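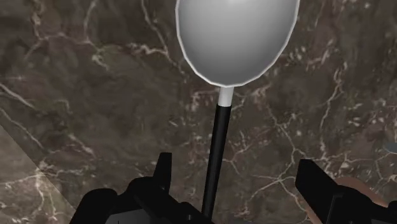 Wrist view from the sim set, spoon task, brown marble worktop.

Demo collection catch-up, Gralero project
12/02/2022, small meeting room plus call

Present: Noreen Swati (chair), Wajid Bhutto, Guoqing Xie, Hanna Walczak (notes)
On the call: Everett Quintanilla (joined at item 2)
Apologies: none recieved

1. Last meeting's actions
Wajid - replay script fixed, merged. Done.
Guoqing - table texture list. Done, see item 3.
Hanna - write up of labelling rules. Not done, carried over again, sorry.
Noreen - chase Wevex re second headset. Chased, no answer. Carried over.

2. Where we are with numbers
Sim episodes recorded so far: 939. Kept after checks: 663. Noreen not happy with the gap. Wajid says most of the rejects are from November, when the gripper command was being logged one step late, and those can't be rescued without guessing. Everett asked if we could shift the column and keep them. Wajid tried it on a few, spoon pops out of the fingers on replay. Agreed to bin them, but keep the raw files on the Rodrigues drive till the next training run is finished.

Remaining rejects: operator gave up halfway, or no success flag set. Guoqing thinks some of the second lot are fine and only need somebody to watch them through. Hanna offered, with Guoqing.

3. Spoon task
Long talk on this one, main points only.

- Bowl outline still looks a bit faceted in the wrist view. Everett wants a smoother mesh. Guoqing: costs render time and he doubts the policy cares. Noreen: leave it for now, look again if transfer to the real arm is poor.
- Black handle against black fingers. On the dark brown marble it gets hard to tell where one stops and the other starts, low down in the view especially. Wajid wants handle colour varied. Agreed, at least three other handle colours, white neck can stay as is.
- Marble veins. Hanna asked whether the thin pale lines could confuse the edge finding. No one knows. Guoqing to run the same 40 episodes on plain brown and on veined and compare.
- Upright hold. Nearly all our demos have the spoon upright with the bowl at the top of the view. Everett pointed out the model will have seen next to nothing else. Need tilted starts and spoons lying flat. Operators find flat pick ups annoying, take longer, but we need them.
- Lighting. Very soft and even, hardly a shadow on the marble. Wajid to add a harder side light as an option. Not default yet.

4. Operators
Two new people start on the Inano rig next week. Noreen wants each one to do 70 practice episodes which don't go in the set. Everett thought that was a lot. Discussed, stays at 70, can be cut short if Wajid has watched them and is happy.

Reminder from Hanna: please do NOT reset in the middle of a grasp and carry on recording. If it goes wrong, stop, mark as failed, start fresh. Failed ones are useful if they're marked. There were a fair few last month with a jump in the middle and they all had to be pulled by hand.

Breaks: short one every half hour, people were getting sloppy by the end of the afternoon. Agreed.

5. Labels
Text instructions are too samey. "Pick up the spoon" over and over. Everett suggested operators type their own wording. Noreen worried about spelling, Everett says bad spelling is good for it. Try on one batch. Hanna to put it in the labelling rules (when written).
Question of spoon or ladle for the larger utensil. Half the room says ladle. Accept both, file name stays spoon.

6. Storage
Drive filling up quicker than planned. Wajid asks can we drop the depth channel. Guoqing against. Not settled, next time.

7. AOB
Everett can't do the next call, will send comments beforehand.
Meeting room heater has been reported.

Actions
Wajid - delete late-logged episodes from the set, keep raw copies. Handle colours. Side light option.
Guoqing - plain/veined comparision. Costing for depth storage.
Guoqing and Hanna - watch through episodes with missing flags.
Hanna - labelling rules, incl. free wording and spoon/ladle.
Noreen - Wevex headset, operator rota, tell operators about breaks and tilted/flat starts.
Everett - send list of start poses he wants covered.

Next meeting: same room, date to be confirmed by Noreen.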